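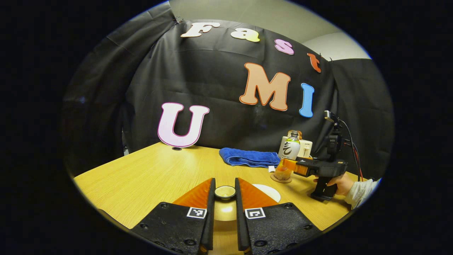
4.2 Letters made by hand

We came to the handmade signs rather late in the project, and I think all of us were a little surprised by how fond of them we grew. The earlier parts of this paper dealt with printed posters and painted shop boards, where the person who chose the letters had usually been paid for the work and had been taught, at some point, how letters ought to sit beside one another. Those put up for dances, cake sales and school evenings in Sumbridge and Farkside come from quite different hands. Of the 3,746 signs in the collection, a good many were made at a kitchen table, often late in the evening, by somebody who had never given spacing a moment's thought until the scissors were already out.

Cut-out letters have a habit that painted ones don't share, in that each is made separately and has to be found its place afterwards. A painter who is running out of board can squeeze the last few letters as the brush goes along. A person with a pile of finished shapes has to decide where the word will go all at once, and will often let it bend to fit the space or the backing cloth. The word "Fast" in Figure 2 follows a curve down to the right, with a small red-orange "t" as the lowest and furthest letter of its row. Most of the people we asked read words set out like this without any trouble at all, and several said they liked them better than a straight line (Kostiuk and Holovko, this project, interview notes).

Colour was talked about far more than shape. When Daryna Lysenko sat with the organisers of Skenidance, the September dance evening in Farkside, she had a list of careful questions ready about letter height and reading distance, and got through hardly any of them. They wanted to tell her about the year the yellow card ran out halfway through a word! We had been treating changes of colour inside a word as decoration, and after that visit we went back and coded them again, this time noting where the makers had told us that the change was simply a matter of what was left in the drawer.

Backgrounds deserve a word too. Dark cloth is much loved in both towns, partly for the good reason that pale letters show up well on it across a hall, and partly (we suspect) for the humbler one that most halls own a curtain. Cloth does hang in folds, though, and where a fold falls behind a thin letter the outline can become hard to follow in evening light. Myroslav Tymoshchuk found this in 29 of the signs he looked at under hall lamps after seven o'clock. An outline in a second colour seemed to help, although we did not test this properly and would be glad if somebody did.

Two of us disagreed, in a friendly way, over whether mixed capitals and small letters should be counted as a mistake. Volodymyr Kostiuk held that they should, at least where the makers told us they had meant to use one kind throughout. In the end we recorded the mixture and left the word "mistake" out of the coding sheet. The full sheet is given in the appendix, together with the questions put to the makers, including those that were never asked at Skenidance.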